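Vimuter: ten minutes with Kiran Bhatia
Posted August 13, 2020

Caught Kiran Bhatia between two recording blocks, so this is short. She runs data gathering at Vimuter and had 7 minutes, she said. We got a bit more.

First thing, what does a day look like? "Picking things up. Putting them down. Picking them up again." The team works with hand-held grippers, one per hand, each with a printed marker cube so the software can work out where the hand went. No robot needed for this part. A person does the task, the recording goes to the learning system, the system tries to copy.

How many goes at one task? "We ask for 320. Tarun wanted more." Tarun Tomar does the training side. They settled on 320 after a bad run in February, when a set of 60 gave them a model that would only reach from the left.

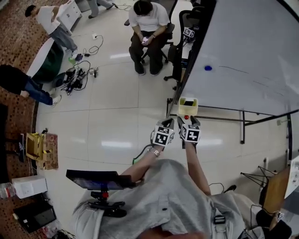 Floor work is the hard bit, she says. Tables are easy, everyone stands the same way at a table. "On the floor people crouch, they kneel, they lean. Your arms come in at odd angles. But that's what we want in the data, homes have floors." Balls are worse than blocks. Close one side a touch early and it rolls, and then do you keep the take?

Do you? "We used to bin them. Now we keep the ones where the person goes after it and gets it." Akash Garg went back through the old folders and pulled out 61 takes that had been marked as failures. All back in the set now.

I asked about tidying up the room for recording. She laughed. "No. People, chairs, bags, leave it. If it only ever sees a clean room it'll be useless in a real one."

Wrists get sore. They swap over a lot, and Kuldeep Nautiyal keeps a sheet of who's done what so one person's habits dont take over. "You can tell my takes straight away. I'm slow on the way in and quick on the way out."

What's next? Two people passing an object between them, probaby by the end of the year. Then cloth, which she isn't looking forward to.

Somebody called her back at that point. More on the Zusa project when I've typed up the rest.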